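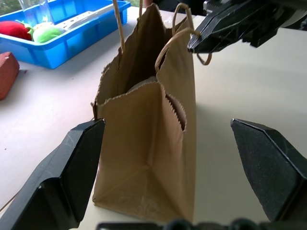 Saco de papel kraft com boca serrilhada.

Lavagem e secagem de equipamento de basquetebol em casa: notas práticas
Anselmo Lorente

As indicações seguintes aplicam-se a equipamento de poliéster (camisola e calção), meias de compressão, joelheiras e sapatilhas de pavilhão. O algodão tem outro comportamento e fica fora destas notas.

Antes da lavagem

O suor seco fixa-se na fibra sintética e o odor torna-se mais difícil de remover a cada ciclo. Retire o equipamento do saco desportivo logo ao chegar a casa e estenda-o ao ar, mesmo que só o lave no dia seguinte. Nunca o deixe enrolado na toalha húmida.

Vire as peças do avesso. O número e o nome estampados por transferência térmica estalam por fricção com o tambor, e o lado interior é o que acumula gordura da pele. Feche os fechos de velcro das joelheiras; um velcro aberto puxa fios em qualquer malha fina que apanhe.

Para odor persistente, demolha em água fria com vinagre branco durante 20 minutos, seguida de enxaguamento. Não misture vinagre com lixívia em caso algum: a reação liberta cloro.

Manchas de sangue tratam-se com água fria e sabão azul, esfregando pelo avesso. A água quente coagula a proteína e a mancha fica. Marcas de borracha da bola saem quase sempre com detergente da loiça aplicado puro, deixado a atuar e enxaguado.

Lavagem

Programa de sintéticos, 30 graus, centrifugação baixa. Use metade da dose de detergente indicada na embalagem se a água da zona for macia. O excesso não sai no enxaguamento e deixa um filme que retém bactérias e reduz a evaporação.

O amaciador está excluído. Reveste a fibra e anula o efeito de transporte de humidade. Na minha máquina, uma Boersma de carga frontal, a gaveta do amaciador leva vinagre, em dose de duas colheres de sopa.
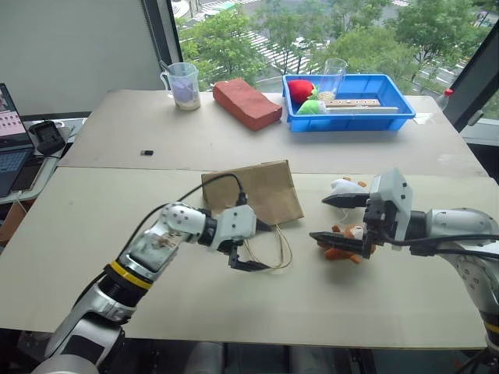
Joelheiras com espuma vão dentro de um saco de rede. Se a espuma estiver colada e não cosida, lave à mão: a centrifugação descola-a nas bordas ao fim de poucos ciclos. Esprema entre duas toalhas, sem torcer.

Secagem

À sombra, em cabide largo ou na horizontal. A máquina de secar encolhe pouco o poliéster mas degrada o elastano das meias e do cós. Se não houver alternativa, programa delicado e peças estampadas de fora.

Com a casa fria e húmida, em janeiro sobretudo, um desumidificador numa divisão fechada resolve melhor do que o radiador. Com o meu, um Durnico pequeno, três equipamentos completos secam de um dia para o outro. A humidade relativa da divisão deve ficar perto dos 53 % - acima disso a secagem arrasta-se e o cheiro volta.

Sapatilhas

Não vão à máquina. A temperatura e a imersão prolongada atacam a cola entre a sola intermédia e a sola exterior.

Retire os atacadores e as palmilhas. Lave os atacadores à parte, num frasco com água morna e detergente. As palmilhas limpam-se com escova macia e secam ao ar, fora da sapatilha.

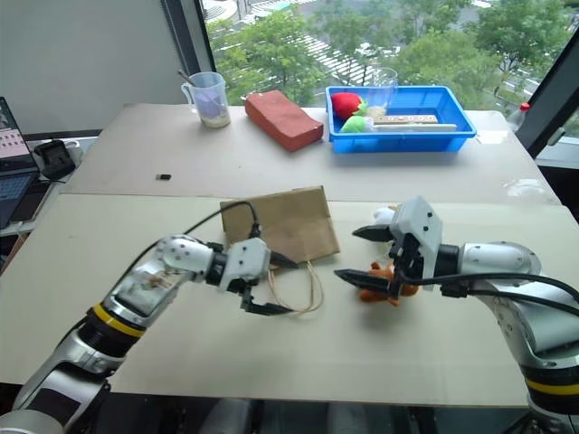

A sola exterior perde aderência por acumulação de pó do pavilhão. Limpe-a com um pano apenas húmido, seguindo o desenho do piso, e passe depois um pano seco. Evite álcool, que resseca a borracha. Nos sulcos mais fundos, uma escova de dentes velha chega.

Para absorver a humidade interior, papel de jornal amarrotado, mudado ao fim de 2 horas e outra vez antes de deitar. O papel impresso pode manchar forros brancos; nesse caso use papel de cozinha. Bicarbonato de sódio numa meia fina atada também funciona e aspira-se facilmente se verter.

Arrumação

Só guarde peças completamente secas. As caixas Stavo com tampa furada servem para joelheiras e meias; as camisolas ficam melhor penduradas, com a estampagem sem dobras. Na prateleira baixa do armário deixo uma folga de um palmo entre as sapatilhas e a parede exterior, onde condensa.

Lave também o saco desportivo. Os Dellus de nylon sem fundo rígido aguentam 30 graus, do avesso e com os bolsos abertos. Os de fundo rígido limpam-se com esponja e secam abertos, de boca para baixo.

Última revisão: 04/05/2019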